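4.2 Do mesh panels keep feet cooler?

The claim that a knitted upper cools the foot is repeated so often that few authors bother to cite anything for it. We found four studies that do measure something, and none of them measures what the claim says. Ofori recorded air flow through flat swatches. Seter asked wearers how warm they felt, after telling them which shoe was ventilated. The Bultmont trial used sock temperature, but only during the first 17 minutes of walking, when the foot has barely warmed up. We see little here to support the confident wording now found in buying guides. Fabric of the general type at issue, fine and grid-like, appears in Figure 3.
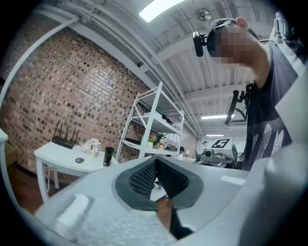
Figure 3. Black mesh with a knitted texture.

Rosine Hervieu objects that we ask too much of small trials, and that if 40 wearers say their feet feel cooler, a shop has no reason to care about the thermometer. Perhaps so. But comfort and temperature are separate outcomes, and the Prustard guide reports the first as if it were the second. Her own reanalysis of the Seter answers shows the effect shrinking to about a third once the wearers who guessed the purpose of the test are removed. We would want to see it repeated in July, with the labels hidden, before calling the remainder an effect of the fabric at all.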